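From: Annunziata Cattaneo
To: members list
Date: 9/10/25
Subject: Re: Next interview and the question of length

Lino wrote:

> I listened to the last episode twice and I think the interview
> should have been split in two. The first half, on what the word
> "secular" means in a school setting, was a full conversation by
> itself. Then we went straight into equal pay and I lost the thread.
> Could we go back to shorter episodes, the way we did in April?
> Also, are we still asking guests for their questions in advance?
> I don't think we should be. It makes the answers stiff.
>
> Lino Zuccaro

Lino, thanks for this. I'll take the points in order.

On splitting the interview, I agree with half of it. The schools part does stand up without the rest. But the guest, Sârbu, asked for the two subjects to be kept together, and I said yes before we recorded. Her argument is that people who care about free speech in the classroom and people who care about women's pay are often talking about the same laws without knowing it. You may not buy that. I'm not sure I do either. Still, she made the case on the record, and cutting it in the middle would have left her first half without the point it was leading to.

What I could have done is put a clear break in. There is a change of subject after the story about the school board vote, and I let it run on with no music and no word from me. I'll add one to the version in the archive.

On length in general, we have 214 people on this list and 4 of them wrote to me after the last episode. Two wanted it shorter, one wanted it longer, and one was asking about something else. I don't want to change the format on that. If you have a view, please send it to the list and not only to me, so that others can answer.

On questions in advance, we don't send questions. We send a short note with the topics, and the guest can say if there is anything they won't discuss. Gitik used to send the full list when he was hosting, and I think that is what you are remembering. I stopped it for the reason you give.

The written version of the Sârbu interview is nearly done. The cap is 1000 words, so a good deal of the talk on religious exemptions had to go. The full audio has all of it. The draft page is up on the Vevlow site. 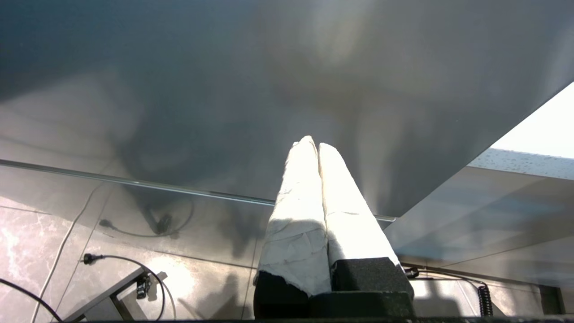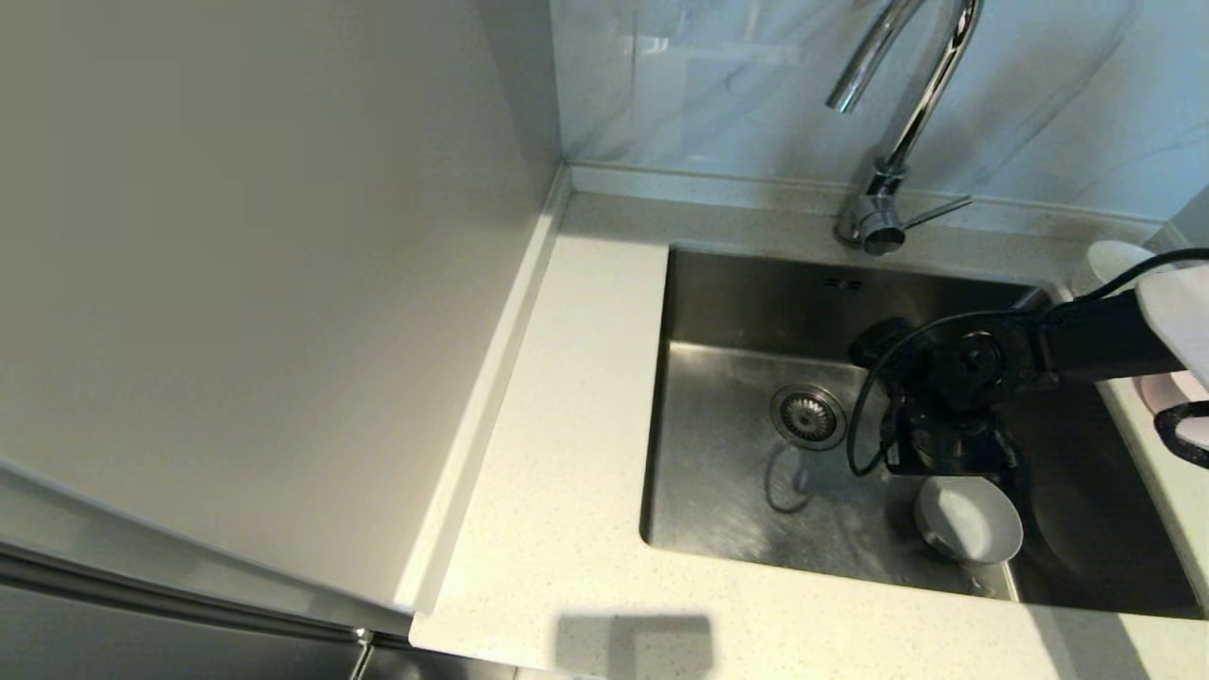
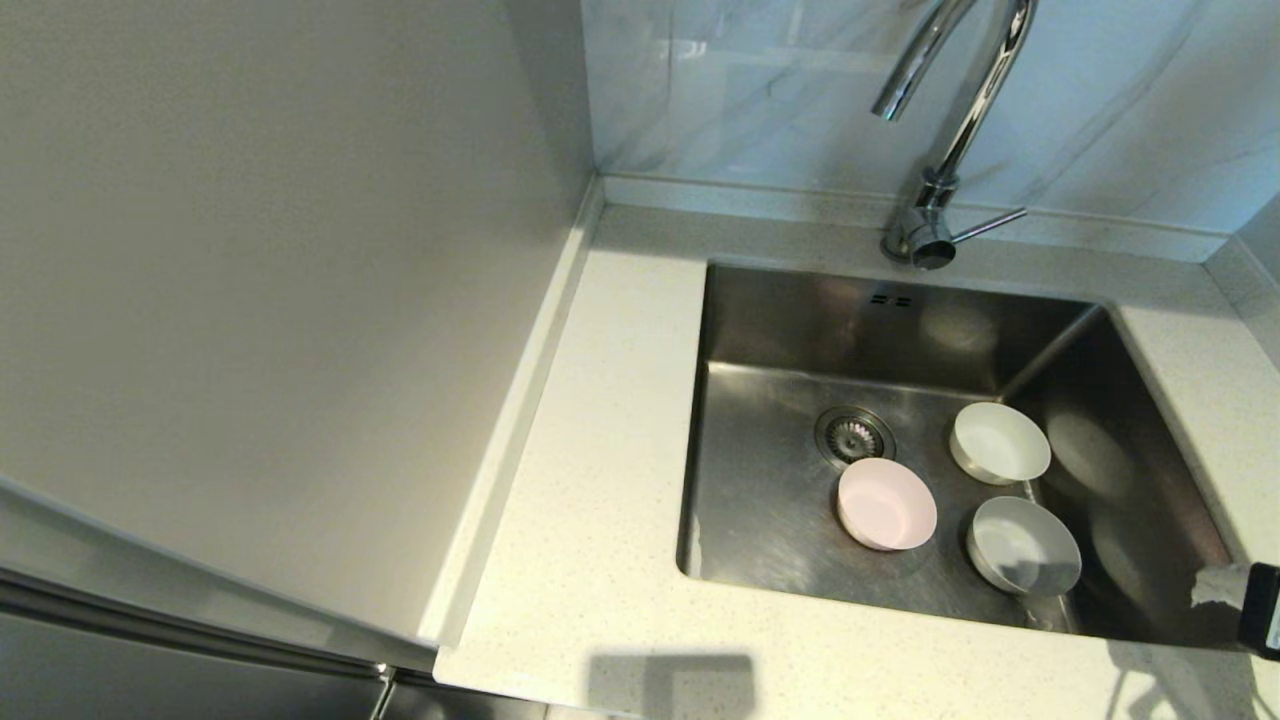
White-wrapped gripper fingers (first picture); the corner sink and faucet (second and third).

Please read the draft for errors of fact. I'm less worried about commas. The paragraph I would most like checked is the one on the difference between a ban and a funding rule. Sârbu uses the two terms with care and I may have run them together when I trimmed it.

Next guest. Bino has agreed to come on and take the other side. He thinks the schools question has been blown up by people on both ends, and that most parents want to hear less about it – he is blunt on this and I expect some of you will not like it. I would ask that people listen to the whole thing before writing in. We had replies last time to things the guest hadn't said.

The plan is to open with the school board vote, so that he answers the same story Sârbu told, and then let him pick the second subject. He has mentioned campus speakers, and whether a college should pay for security when a talk draws protests. I would sooner hear him on that than go over equal pay again so soon.

If you want a question put to him, send it to the list with "Bino" in the subject line. One question per person, please, and keep it short enough to read out. I'll use first names only unless you tell me not to use yours at all.

Lino, would you be willing to do the introduction for this one? You know his columns better than I do. It only needs to be a minute or so, and you can record it at home and send me the file.

Annunziata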